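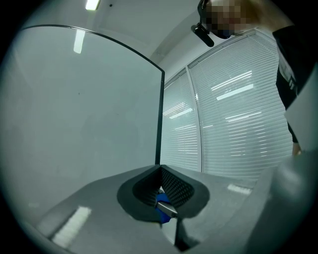

Section 3. Planning and ordering your equipment

Read this section before you send a purchase request for the Brolness hand-held gripper kit. It takes less time to plan the room and the budget first than to change an order later. The set-up itself begins in Section 4.

3.1 Before you ask for a price

1. Decide how many people will work at the same time. Every person who works at the same time needs one complete gripper. Sharing one tool between two people in the same hour is possible, but the work becomes slow and the tool gets dropped more often.

2. Measure the table. The work surface must be at least 200 cm long. If your table is shorter, put two together and note the height of both, as a step in the middle will disturb the work.

3. Look at the light in the room. Shiny tables and ceiling lamps give strong reflections in a wide-angle lens. Write down if the windows have blinds and if the blinds can close completely. If you have no blinds, put them in the budget now.

4. Write a list of the objects you want to grip, with the thickness of each one. Thin and flat objects need the textured jaw pads. Smooth pads are sold separately and are not part of the basic kit.

Note: The price list from Brena shows the gripper without the camera. Please check line 6 of the quotation - many customers believe the camera is included and find out at delivery.

3.2 Making the budget

1. Fill in form 101 (Equipment Plan). Use one form for each room, also when the rooms are in the same building.

2. Add the jaw pads as a yearly cost. With daily use a pair of pads lasts roughly 42 working days. Pads are a consumable and should not be on the same line as the tool.

3. Add the storage cards, the chargers and one spare battery for each gripper.

4. Add the hours for training. This is the cost that is most often forgotten. New users need one full day with a person who already knows the tool.

5. Send the form to Tiziana Ferraro in the Brudstead office. For orders with more than one room, put Siebe Hermans in copy.

Caution: Do not order pads from another supplier to save money. The screws of the Fang pads look the same but are longer, and they can damage the inside of the jaw. This damage is not covered by the warranty.

3.3 When the quotation arrives

1. Compare each line with your form 101.

2. Check the delivery address and the floor. Delivery goes only to the ground floor unless you asked for something else.

3. If you buy in October, ask for the delivery month in writing. The stock is low at this time of the year.

4. Sign and return the quotation. Keep a copy with the serial numbers, you will need them in Section 4.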